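Household and Shop-Floor Chores Program
Interim Progress Report to the Koller Fund
Aug 27, 2024
Submitted by the Sarkport Center for Applied Automation

1. Purpose of the report

This report covers the second period of the grant, which opened in February. The Fund asked the Center to establish which everyday chores a single-arm machine can now carry out without help, which it can carry out with a person nearby, and which remain out of reach at present equipment prices. The report sets out the work completed, the results to date and the changes we request to the plan for the final period.

2. Work completed

The chore list agreed with the Fund contains 18 tasks. Eleven are household tasks, such as clearing a table, putting lids on containers, folding hand towels and returning small items to a drawer. Seven are shop-floor tasks, drawn up with the packing department at Trulletti, where a second work cell has been installed next to the returns counter. Trials have begun on all but two of the tasks. The exceptions are window cleaning and the sorting of mixed cutlery, both of which wait on parts.

A total of 237 scored trials were completed in the period. Each trial is scored as finished, finished with help, or stopped. A trial counts as finished with help when the operator touches the object, the work surface or the machine at any point after the start signal. This is a stricter rule than the one used in the first period, and the two sets of figures should not be compared directly.

3. Results by type of work

Moving rigid objects from one known place to another is dependable. Boxes, cans and closed jars were handled at both sites with few stopped trials, and the operators at Trulletti now leave the cell running while they attend to other duties in the same room. Speed is still a concern. The machine takes several times as long as an experienced packer, and for most items we do not expect the gap to close within the life of the grant.

Soft goods are less settled. Towels laid flat are folded acceptably; towels taken from a heap are not, and most of these trials ended with the operator separating the pile by hand. Bagging of returned garments has been suspended until the folding work is further along.

The third group covers round, clear or shiny objects, and it has taken more of the team's time than any other.

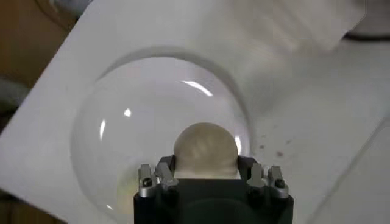 Clear materials are difficult for the vision system because the surface behind them shows through and bright overhead light produces reflections that move as the arm moves. Depth readings on clear covers, drinking glasses and display lids were often missing or wrong by more than the width of a finger. Small round items present a separate problem: a grip slightly off center tends to push the item away before the fingers have closed. Where both conditions occur in the same task, the share of stopped trials was the highest in the program.

Two measures were introduced in response. The approach speed for small round items was reduced, and the lighting at the Sarkport cell was changed so that trials could be repeated under softer light. The first measure is worth keeping. The second gave mixed results and may not be practical in an ordinary kitchen or shop, where the lighting is whatever the owner has chosen.

4. Equipment and staffing

The Fistton control software was updated once during the period. The update cost 20 working days, largely spent on recalibration and on repeating earlier trials to confirm that scores had not shifted. We have since asked that no further update be made until the final report is filed. Finger pads wear faster than budgeted at the Trulletti site – cardboard dust appears to be the main cause – and a small transfer from the travel line to the consumables line is requested in the attached budget.

Staffing is at the planned level. One operator post at Sarkport was vacant for part of the period and has been filled.

5. Assessment

The Center's present view is that a machine of this class can be left alone with a narrow set of chores, provided the objects are rigid, opaque and stored in fixed places. It can share a wider set with a person who is willing to step in. It cannot yet be recommended for a home in which things are put down wherever there is room. This view may change once the soft goods and clear object trials are complete.

6. Plan for the final period

The following changes are requested:

Removal of window cleaning from the task list, with the hours reassigned to clear objects.

An extension of the Trulletti placement, on the existing terms.

Permission to report finishing times alongside scores, as the packing department has asked for them.

Delivery of the cutlery tray is expected early in the final period, and trials on that task will begin on receipt. Detailed score sheets for each task are held at Sarkport and can be supplied to the Fund on request.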